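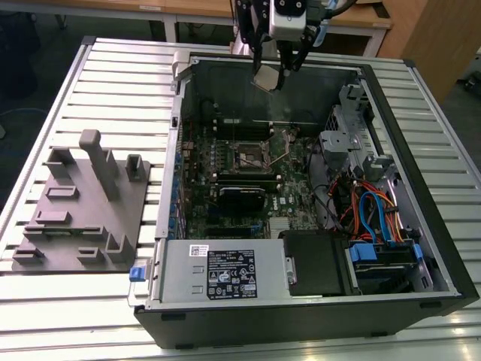

Trandetholm workshop gets its PC-building arm going

Members of the shared workshop at Trandetholm have spent since September teaching a robot arm to put a processor in a desktop computer. Slow work. The tower lies on its side with the panel off, and the arm comes in from over the top. Grey printed fixture next to it for the parts. Budget was 300 pounds plus whatever was in the cupboards, the arm itself came second hand from Hosteck.

Tally so far is 93 tries, 52 of them good. Most of the misses are down to the socket lever, which is thin and a bit springy, and the fingers dont always find the end of it. Memory is next on the list, then the drive.
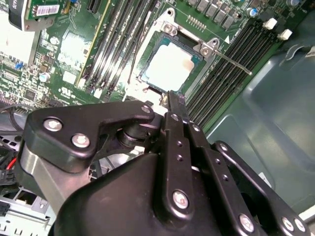

Rizal Manurung would have started with the memory, as the slots are far more forgiving than a socket full of pins and you dont ruin a board if the arm comes down a hair too low. He would also fit softer fingertips before going any futher.

Open evening is Saturday from 7, door on the Storkedska side. Old desktops welcome, working or not, no laptops please.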